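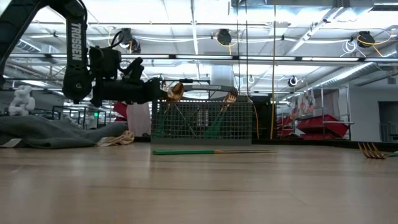 Trossen arm at the cutlery basket, spoon end up.

13 March 2024. Ritchie bench, Hivum trial

Day one proper with the Hivum table-clearing package, which Tokberg have let us have until the end of April before we say yes or no. Quick recap for Ximena, who missed the handover: it's the software plus setup support, and we supply the arms and the bench. The licence covers 2 arms per seat, so our bench counts as one seat (good, I'd budgeted for two!).

Stuck with the green-handled cutlery and the grey basket with the mesh sides. I still reckon the shiny copper finish is a mean choice under our ceiling lights, but Halima wants it mean, and she's the one writing the report. Cloths stay at the back left. Please don't tidy them away, Kwame, the layout's meant to be messy.

The bit I like so far is the task editor. You name a step, drag it where you want it, and it keeps your old version without being asked. The bit I don't like is the logging – every session gets dumped into one enormous file and you have to go digging with their viewer, which crashed on me twice before lunch. 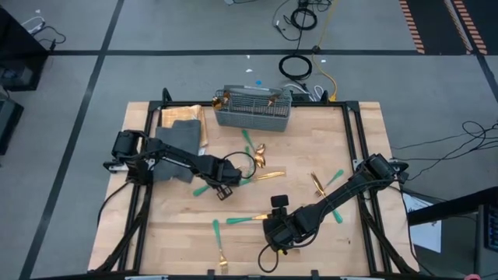
So I've written a little script that splits the file by attempt, and it's in the shared folder under Ultosari with the rest of our bits. It handled the sample log fine, all 3,416 lines of it. Dardo, could you try it on yours?

Still to sort:
- ask Tokberg whether the 144 page manual exists as anything searchable
- price after the first year (the quote goes quiet on that)
- forks lying flat, need their own step in the editor
- colour labels for the cables, Ona has the tape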